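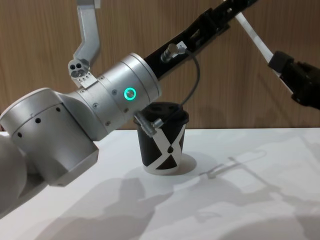
Photo: Trodo press office

Pirkadix agrees to buy weighing scale maker Enache

December 25, 2021

Pirkadix, the family-owned maker of pressure gauges and bench meters, has agreed to buy the weighing and calibration business Enache, bringing to a close a courtship that people in the trade have been gossiping about, on and off, since August.

The two companies have known each other for a long time, and anyone who has wandered round a measurement trade fair will very likely have seen their stands within a few steps of one another. Enache builds laboratory balances and the small load cells that go inside other people's equipment, and it also runs a well-liked calibration service, which collects instruments from customers, checks them against reference weights and sends them home again with a fresh certificate. Pirkadix has never had a service of that kind and has made no secret of wanting one.

The price has not been given. What the buyer has said is that it will pay mostly in cash, with a smaller part held back for two years and tied to how well the calibration side does in that time. Arrangements of this sort have become quite common in our corner of the market, where so much of the value of a business sits in the heads of the people who do the work, and where a seller and a buyer can hold very different views about what next year's order book will look like.

Staff at both firms will naturally be wondering what it all means for them, and on this point the announcement is kinder than many we have read. The joined business will employ 356 people, and Pirkadix says it has no plans to close either of the main sites. Enache's head office at Lotutlow will stay open and will become the home of all calibration work for the group, including the checking of Pirkadix's own gauges, a job that has until now been sent to outside laboratories.

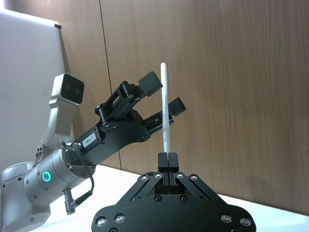 The Enache name will stay on the balances too, at least for the time being, and existing service contracts will carry on under their present terms until they come up for renewal. Customers who have instruments booked in over the next few weeks need do nothing at all, and the telephone numbers and collection days remain as they were.

It is the second purchase Pirkadix has made, the first being a modest little maker of temperature probes that was folded into the main company with very little fuss. This one is a good deal bigger, and the company has borrowed to pay for it, with the loan to be repaid over roughly 13 years.

The sale still needs the blessing of Enache's shareholders, most of whom are members of the founding family and are understood to be in favour. If all goes smoothly the papers will be signed early in the new year, and the first joint catalogue should follow once the price lists have been brought into line. We send our good wishes to everyone at both companies, and will report again when the sale has gone through.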